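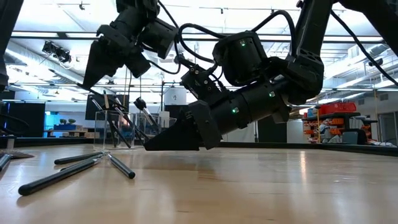

Last changed in February, 4:15 p.m.

The Forever Table, and Other Promises

Print this article | E-mail this article

The salesman in the Wetbridge showroom rapped on a slab of maple and told me it would outlive my grandchildren. I asked how he knew. He said it was solid wood.

I have heard some version of this in every store I visited for this story. Wood tops are back in kitchens and workshops, and they come with a lot of talk. They heal themselves, they kill germs, they get better with age. Koltholm, a mid-priced brand, prints "finished for life" on the tag, then tucks a card in the drawer asking you to oil the thing every month. Which life did they have in mind?

Lucimara Guimarães has refinished tabletops for 11 years out of a garage behind MacLeod Street. She doesn't hate the new stuff. She does get a lot of it through the door, much of it less than five years old, with black rings by the faucet and a gray patch where the dish rack sat. "People come in angry at the wood," she told me. "The wood did what wood does. I'd be angry at the tag."

Shine is what sells, she says. A glossy coat looks like protection, and for a while it is. Then a knife or a dropped pan breaks through, water creeps in under the edge, and you can't fix one spot without it showing. An oiled top looks duller in the store and scratches if you glare at it, but you can sand a bad corner on your own and have it back in use by dinner.

I also asked four stores what the coating on their floor model was. One knew. Another said "a natural sealer," and when I asked natural what, he went to find a brochure that was about chairs. 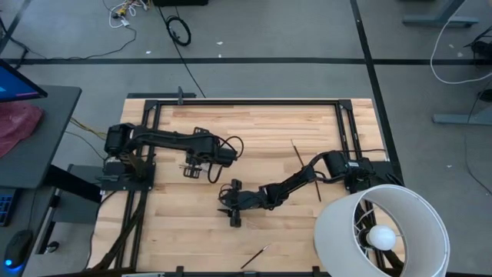 What the strips tell you

Butcher block is sold as the honest choice, all those strips of pale and tan glued side by side. The glue-up is a sound idea. Narrow strips tend to warp less than one wide board. But the name covers a lot of ground, and price is a poor guide to what you're getting.

Higinio Hinojosa, who used to buy lumber for the Tukeo chain, told me to look at the ends and ask how long the strips are. Short pieces joined end to end cost less to make. They may hold up fine. He just thinks a buyer paying $56 a square foot should be told, and in his time there most weren't.

His own kitchen counter is 40 years old, secondhand, and has a burn mark shaped like an iron. He oils it when he remembers. I asked if it would last forever and he said it had a wobble he'd been meaning to look at.

Contact the editors | Copyright, all rights reserved | Back to top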